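Filed under: Kitchen Basics > Onions

Slicing red onions for the freezer

My neighbour Mafalda Barreto buys red onions as if a siege were coming, and in August some of them come over the fence to me. This is what I do with them.

Top and tail each onion, halve it through the root and peel it. Leave the root on until the end, as it holds the layers together. Lay the half flat side down.
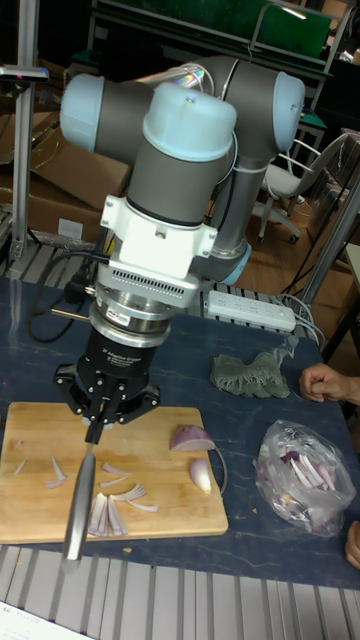
Use a long knife and let the weight of it do some of the work. Aim for thin curved slices, all much the same. Mine vary, and the soup has yet to complain. When you reach the awkward last wedge, tip it on to its widest side and carry on.
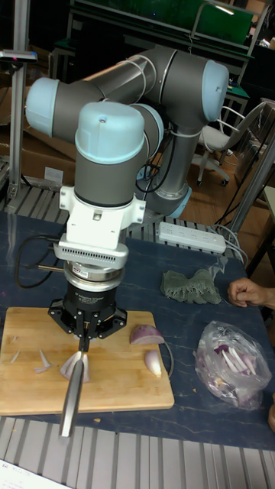 Red onion on the board, with the bag alongside.

Put the knife down before you gather up. Sweep the slices together with your hand and drop them into a clear plastic bag as you go, or they will creep over the board and on to the floor.

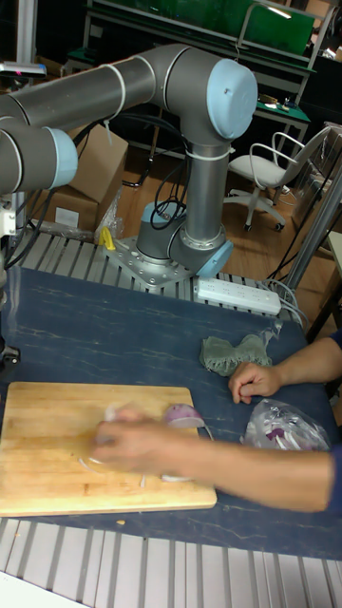

I stop at 200 g a bag, enough for one decent curry. Press it flat, squeeze out the air and seal it. Use within 3 months, straight from frozen. They go limp, so keep a fresh one for salad.

Back to top | Contact | © Gerum Kitchen Notes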